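Workshop tips from the Laur student robotics club
Kitchen bench, two-arm rig: notes for new members

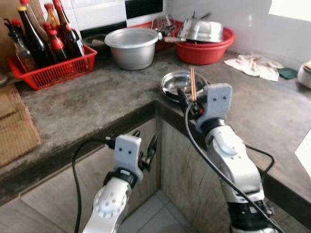
Before power-on

Walk both cables by hand from gripper to base. Each should have enough slack for the wrist to turn to its limit in both directions without pulling. If a cable crosses the body of the arm, move the joints slowly through the whole task once and watch the crossing point. Tie cables to rigid links only, never across a joint.

Check the base clamps. A clamp that moves under hand pressure will move more when the arm stops suddenly.

Holding chopsticks

Round, polished chopsticks rotate in flat fingers. Use the plain wooden kind with square upper ends and grip on the flats. Grip one third of the way down from the thick end. Higher than that, the tips swing during a turn; lower, the fingers hit the rim of the bowl before the tips reach the food.

Set the closing force low and raise it one step at a time until the pair no longer slides when pulled lightly by hand. Note the setting on the card. The value for a single stick is not the value for a pair.

Replace chopsticks after 300 grips or at the first splinter. Sand the grip area lightly with fine paper if it has gone shiny.

Bowls and plates

Shallow metal bowls slide on plates. A damp square of thin cloth between the two is enough. Do not use tape, which leaves residue and changes the height of the bowl from one session to the next.

Steel reflects the ceiling lights. If the vision script loses the rim, turn off the nearest light before changing any thresholds. Members using the Fostero script should also clear its saved background after moving anything on the counter.

Keeping the counter workable

Bottles go in a basket against the wall, caps tight. Singly they tip when an elbow passes; in a basket they stay put and can be lifted away in one move.

Keep pot handles pointed along the wall. Cloths and scouring pads belong outside the reach of both arms. Loose fabric gets into the finger mechanism and takes twenty minutes to pick out with tweezers.

Cardboard can be laid flat over stone or concrete where a gripper might touch down. Change it when the corners curl.

First run of the day

Run at 8 percent speed with empty fingers. Then repeat with chopsticks and an empty bowl. Food comes last, and dry food before wet: beans, then noodles. Keep one hand at the stop switch throughout. Save the log after each run under the task name and run number.

Cleaning up

Wipe fingers with a barely damp cloth, power off. No spray near the joint housings. Crumbs come out of the finger slots with a dry paintbrush. Dishes are washed in the sink and dried before they go back to the rack.

Spare finger pads are in the Orkano drawer, second from the top. Report the last pair to Sarmīte Venckus before using it. The bench is booked by the half hour, and Sunday sessions end at 5 p.m.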